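Gripper trials, progress report no. 2
Prukmont project, June 16, 2021
To: Raghda Daher
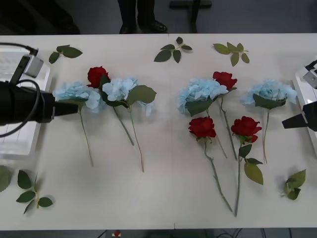 Hi Raghda, the short version is that we're on schedule and I've finally got numbers I'm happy to show you! Since April we've logged 512 picks on the two-arm bench, split between the Evel fingers and the narrower Obeidat pair. The flower set has turned out to be a great test (much meaner than the blocks), and the hydrangeas and roses want completely different handling. A hydrangea head is so wide that the fingers have to go in low on the stem, and when the leaves sit right up under the bloom, like they do on a few of these, the Evel ones tend to grab leaf first. Roses lying side by side are my other headache, especially with loose sprigs scattered about.

Obeidat is ahead on stems so far, Evel on anything bulky. I'd like another 130 picks on crowded layouts before I put that in writing to anyone but you.

Hugo Casado rewrote the controller settings and closing is a lot gentler now – we've lost no petals in the last 48 picks. He also wants to try the Nerkusus wrist camera, and I'm all for it.

Money: we have $2000 left in the parts line. I'd like to spend most of it on softer fingertip pads and a spare cable for the left arm. Could you let me know if that's okay before I order?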